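Quick note before anything else: this is the README for the **Morlow** folder, the basket one. If you wanted the shelves and drawers, those are in Ustatik, and Hoi-yan Siu is the person to bug about them.

# Morlow: what goes in the baskets

I started this file as a list of where stuff lives in the office and it grew (sorry!). Morlow is now a little collection of notes on sorting small things into woven baskets and getting them back out again. There are 694 notes at the moment, one per go. A "go" means somebody empties a basket, puts everything back, and writes down what they did before wandering off for coffee.

Last cleaned up July 14, 2023.

## What's in the folder

- `goes.csv` has one row per go
- `things.csv` is the list of items with my names for them
- `baskets.md` is my ramble about the baskets, safe to skip
- `old/` is everything from before we agreed on names, please don't use it

The columns in `goes.csv` are pretty plain: `go_id`, `basket`, `who`, `order`, `left_out`, and `comment`. The `order` column is the one I care about most. It's the things in the order they went in, separated by semicolons, and it's where you can see that Jayson Aquino always does the big stuff first and Ritva Partanen always lines the bottom with anything flat. I love that column. I could read it all day.

`left_out` is for things that didn't make it back in. Usually it's empty. If it says `spoon`, that's the long wooden spoon, which really doesn't fit in the small basket unless you stand it up, and some people won't do that.

## The baskets

We went through a few kinds before settling on wicker. Plastic tubs were fine but boring, and the cardboard ones gave up at the corners after a couple of weeks. The woven ones have a bit of give, they look nice enough to leave out, and small things catch on the weave in a way that makes you slow down and place them properly. I got ours from Marquez, the housewares shop down the hill, and they're tan, or close to it (one has gone a bit darker over the years, I think it spent time near a radiator).

In the csv they're called `small`, `wide`, and `deep`. There was also a `lidded` in June, but the lid went missing and it was just `small` with a nicer rim, so I merged the two. If you find `lidded` anywhere, treat it as `small` and tell me, because I thought I'd caught them all.
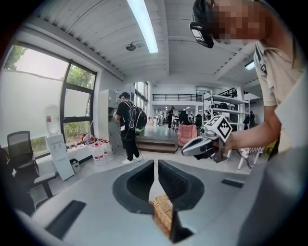
Anyway, naming. It's the part I'd do differently if I were starting over. For the first 500 goes everybody called things whatever they liked, so the same folded cloth shows up as "rag", "towel", "napkin", and once "the blue guy". I spent two evenings going through all of it with Ariel Policarpio, and what we landed on is in `things.csv`. The rules are short:

1. Name the thing by what it's for, and only add a color if there are two of them.
2. No nicknames. (The blue guy is now `cloth_blue`. I miss him.)
3. If it comes apart, it's one thing when it goes in together and two things when it doesn't.
4. Sets count as sets only if they're tied.

Rule 3 still causes arguments. The salt shaker and its cap are the worst of the bunch!

## Stuff to know before you use it

Sơn Thái is left-handed and puts the basket on his right, so his orders run sort of backwards compared with everybody else's. They aren't mistakes, please don't "fix" them.

The comments are uneven. Mine are long, Jayson's are things like "ok" and "fine". Hoi-yan wrote a few of hers in Cantonese and I've left them alone, with her translation after the slash.

Roughly 4 in every hundred rows have a blank `basket`. I could guess most of them from the things in the row, but I'd be guessing, so they're blank.

There's no timing in here at all. People ask me for it a lot. We tried it for a while and everybody got hasty and started tossing things in, and then the notes weren't about sorting anymore, they were about tossing. So no.

## Adding your own

Please do! Copy the last row, bump the `go_id`, and use the names in `things.csv`. New items are fine too, just add a line with the name and a few words about it ("short whisk, bendy handle" is plenty). Put the basket back with its things in it when you're finished. The next person starts from whatever you left, and that includes the mess.

If you change a name in `things.csv`, change it in `goes.csv` in the same edit. I've been burned.

## Still to do

- [ ] decide about the salt shaker
- [ ] check the `wide` rows against Ritva's notebook
- [ ] move the Jarkis items over (mostly lids and clips, Ariel has the list)
- [x] merge `lidded` into `small`
- [ ] find the lid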